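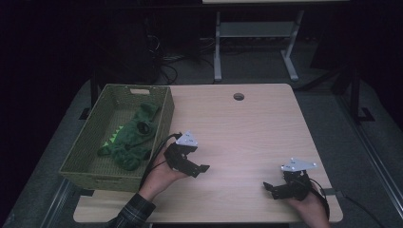
Chapter 2
Containers for Small Household Goods

2.1 Scope of the chapter

A container is any object that holds other objects in one place and allows them to be moved together. In the home this covers boxes, bins, trays, drawers and baskets. The chapter deals with open containers, meaning those without a lid, and with the soft goods most often kept in them: plush toys, scarves, hand towels and small blankets. Closed containers are treated in Chapter 3.

After completing this chapter the reader should be able to state the main dimensions of an open container, select a wall height for a given load, and set out a work surface for sorting.

2.2 Terms

The footprint is the area a container covers on the surface beneath it. It is measured at the widest point, which in a tapered basket is usually the rim. The usable floor is the flat area inside the walls. In woven containers the usable floor is always smaller than the footprint, as the walls have thickness and the corners are rounded.

Wall height is measured inside, from the floor to the rim. A low-walled container gives a clear view of its contents and can be loaded from the side or from above. A high-walled container holds more but hides the lower layers.

A cutout handle is an opening in the wall through which the fingers pass. It adds nothing to the footprint, so containers fitted with it can stand side by side on a shelf. The rim above the opening carries the load during lifting and should be checked for wear.

2.3 Soft loads

Soft goods differ from rigid goods in that they have no fixed outline. A plush toy with a long body may be laid along the diagonal of a rectangular basket, where the available length is greatest. In the Millen basket used for the exercises, the inside length is 26 cm. A toy longer than this may still fit without folding if it is placed corner to corner.

Limbs, tails and spines should lie inside the rim. Parts that hang over it catch on neighboring containers and may pull the toy out when the basket is moved.

2.4 The work surface

Sorting is done on a table with a clear area beside the container. The table should be level and at least 90 cm wide. Where the top has a grommet hole, small items are kept away from it. The container is placed to one side, leaving the middle of the table free for handling.

Exercise 2.1 Measure the footprint and usable floor of one open basket. Record both values in Table 2.1 and calculate the difference.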